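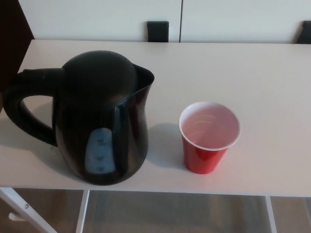 An electric kettle with a water-level window. Scale forms first on the surfaces that get hottest.

Hard Water at Home: What It Does and What Removes It

Water hardness is a measure of dissolved calcium and magnesium. Both metals enter groundwater as it passes through limestone, chalk, gypsum and dolomite, and both stay in solution until something changes: temperature, pressure, acidity, or the loss of water by evaporation. Laboratories in the United States report hardness in milligrams per liter as calcium carbonate, or in grains per gallon. One grain per gallon equals 17.1 milligrams per liter. Plumbers tend to use grains and chemists tend to use milligrams, so a homeowner who has had both in the house will usually own two numbers that look unrelated.

The usual scale calls water soft below 60 milligrams per liter, moderately hard from there to 120, hard from 120 to 180, and very hard above that. Private wells in limestone country can exceed 1,000, at which point most household equipment needs help.

Temporary and permanent hardness

The distinction that matters most in a kitchen is between temporary and permanent hardness. Temporary hardness comes from calcium and magnesium bicarbonates. When the water is heated, bicarbonate breaks down, carbon dioxide leaves as gas, and calcium carbonate drops out as a solid. Permanent hardness comes mainly from sulfates and chlorides, which boiling does not remove.

A report that gives only total hardness will not tell a reader how much scale to expect. The alkalinity figure on the same sheet is the useful companion. If alkalinity is equal to or greater than hardness, nearly all of the hardness is temporary and will scale on heating. If alkalinity is much lower, the water may test hard and still leave a heater fairly clean.

Washington Cordeiro has serviced water heaters in the Quintanilla district for most of his working life, and he asks customers for the alkalinity before he asks for anything else. "People hand me a strip that says very hard and want to know if the tank is ruined," he says. "The strip can't say. I want the other line on the report, and I want to know where the thermostat is set."

Where scale forms

Calcium carbonate is less soluble in hot water than in cold, the reverse of table salt and sugar. It therefore settles on the hottest surface available. In an electric tank heater that surface is the element. In a gas heater it is the floor of the tank above the burner, where loose scale collects as sediment and makes the popping noise that owners report in the evening when demand is high. Steam forms under the sediment and escapes through it.

Scale conducts heat poorly compared with copper or steel. An electric element under a thick coat still puts its energy into the water, but it runs hotter to do so and fails earlier. A gas heater loses efficiency directly, with more heat going up the flue. Tankless heaters are the most sensitive of the three. Their passages are narrow and their heat exchangers run at high surface temperatures, and a thin layer is enough to restrict flow and trip a sensor.

Setpoint has a large effect. Precipitation speeds up steeply at higher temperatures, and a heater set at 140°F will scale considerably faster than one set at 120°F on the same supply. The lower setting has its own drawback, in that Legionella survives better in warm water than in hot. Where the tank is kept hot for that reason, a mixing valve at the outlet protects against scalding.

Ion exchange

The standard treatment is the ion exchange softener. Water passes through a bed of resin beads charged with sodium. Calcium and magnesium bind to the resin more strongly, and sodium is released in their place. When the bed is used up, brine is drawn through it, the exchange runs backward, and the hardness goes down the drain.

Sizing is arithmetic. Multiply daily water use in gallons by hardness in grains per gallon, then by the number of days wanted between regenerations. A household using 300 gallons a day at 10 grains removes 3,000 grains daily, or 18,000 over 6 days. Dissolved iron is added to the hardness figure before multiplying, commonly at 4 grains for each part per million, although installers differ on the factor.

Control method matters more than tank size. A timer unit regenerates on schedule whether or not the bed is spent. A metered unit counts gallons. The Pestau and Nudier valves common in Quintanilla houses are both metered, and both leave the factory set for high salt doses. Reducing the dose lowers the capacity of each cycle but removes more hardness per pound of salt. Cordeiro resets most of the units he installs and returns a month later to test the softened side.

"Wetside is the name on half the old timer heads around here," he says. "They work. They regenerate on Friday night if you're on vacation, too."

Softened water carries added sodium, close to 8 milligrams per liter for each grain removed. Those on a restricted diet often leave the kitchen cold tap on the untreated line. Outdoor taps are generally left off the softener as well, as sodium is hard on soil structure and there is no benefit to a lawn.

Other devices

Template-assisted crystallization units use a coated medium on which calcium carbonate forms microscopic crystals that stay suspended in the water. Hardness is unchanged, so a test strip will show no difference and soap will lather no better. Chlorine, iron and copper can foul the medium, and the manufacturer's limits on each should be checked against the water report before purchase.

Reverse osmosis removes nearly all dissolved minerals but wastes part of its feed water and is normally fitted at one tap. Magnetic and electronic devices clamped to the outside of a pipe have a mixed record in published tests, with results that depend heavily on flow rate and water chemistry.

Removing existing scale

Calcium carbonate dissolves in weak acid. For small appliances, citric acid at 50 grams per liter of water is sufficient. White vinegar also works, more slowly and with more odor. The solution should be warmed, left to stand until bubbling stops, and rinsed out twice. Bleach must never be combined with either one, and natural stone counters should be kept clear of drips.

Tankless heaters are flushed through their service valves with a small pump, two hoses and a bucket, with power and gas off. Forty-five minutes of circulation is typical. Where the valves were omitted at installation, fitting them is the first job, and it usually costs more than the flush.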